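Club arm keeps missing the poker chips, is it worth fixing?
Posted 14 May 2020 in Clubs and Competitions

Our school club has to get a gripper to lift poker chips out of their case by June. The team leader says 200 practice runs will sort it. I have my doubts. We've done 26 and I can't see any improvement. Is more practice data really the answer?

Tatiana Kopecký

Doubt it. Check your wrist camera mount first. If it shifts between sessions, the old runs are worth very little.

Teodor Iordache

just do more runs, ours came good eventually

Tamsin Ambrose

"Eventually" isn't much help with a deadline. I've coached 2 teams through this and I'd want proof before anyone sits through 200 of anything.
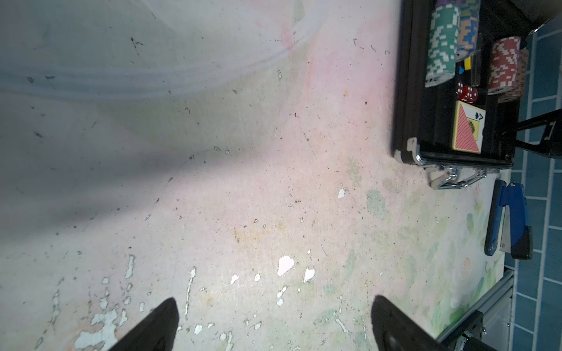
Put the case in the same spot, run it 3 times and write down where the fingers end up. If they land somewhere different each time, look for slop in the wrist before you blame the software.

Esperanza Doucet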